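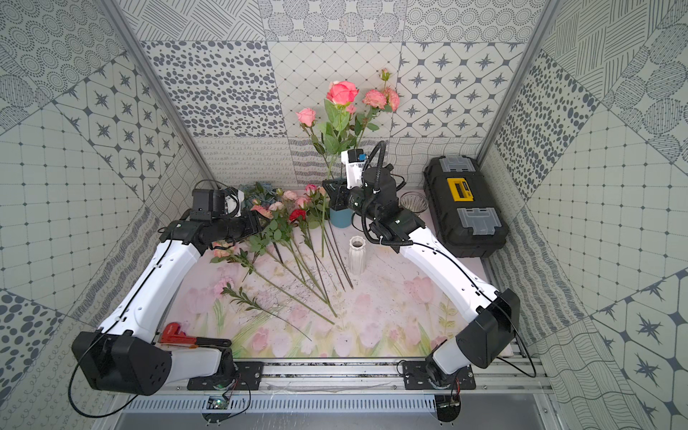
Kasten Tischmatte TM 2 - abwaschbare Auflage für Werk- und Basteltische

Artikelgruppe: Tischauflagen, bedruckt
Hersteller: Kasten
Lieferbar ab: Februar

Produktbeschreibung

Die TM 2 ist eine flexible Schutzauflage für ebene Tischflächen im Innenbereich. Sie besteht aus einem Polyestergewebe mit beidseitiger PVC-freier Beschichtung. Die Oberseite ist bedruckt, die Unterseite rutschhemmend geprägt. Der Druck liegt unter der Deckschicht und ist damit gegen Abrieb durch Vasen, Schalen und Werkzeug geschützt.

Die Matte ist für Gestecke, Näharbeiten, Papierarbeiten und leichte Montagetätigkeiten vorgesehen. Als Schneidunterlage ist sie nicht geeignet. Für Arbeiten mit Messer oder Rollschneider ist die Auflage Davwood zu verwenden, die auf die TM 2 gelegt werden kann.

Technische Daten

Materialstärke: 2 mm
Breite: 900 mm
Scheuerbeständigkeit der Deckschicht: 2.000 Zyklen
Lieferform: auf Hülse gerollt
Kanten: geschnitten, nicht gesäumt
Dessins: Tulpe, Streifen, Uni

Die Länge wird auf Bestellung zugeschnitten. Zuschnitte sind vom Umtausch ausgeschlossen. Bei gemusterten Dessins ist kein Rapportausgleich möglich - wer zwei Bahnen nebeneinander verlegt, muss mit einem Versatz im Muster rechnen.

Verlegung

Matte mit der Druckseite nach oben ausrollen und über Nacht liegen lassen. Rollspannung an den Enden geht bei Raumtemperatur von selbst zurück. Nicht mit Heißluft nachhelfen. Der Untergrund muss trocken und fettfrei sein. Auf geölten Holzplatten kann die Prägung Spuren hinterlassen, hier empfiehlt sich die Zwischenlage Holero.

Reinigung

Feucht abwischen, pH-neutrales Reinigungsmittel. Blütenstaub zuerst trocken mit Klebeband abnehmen, anschließend wischen. Heißkleber aushärten lassen und flach abziehen. Aceton, Nitroverdünnung und Scheuermilch greifen die Deckschicht an. Nicht maschinenwaschbar, nicht bügeln.

Lagerung

Stets gerollt, Druckseite außen. Gefaltete Matten behalten eine sichtbare Knicklinie, die nicht als Mangel anerkannt wird.

Zubehör

Auflage Davwood, Schneidunterlage
Zwischenlage Holero, zugeschnitten
Tischklemmen Jokance, Paar

Dessin Tulpe: Entwurf Rin Morikawa
Technische Rückfragen: Riku Ishida, Anwendungstechnik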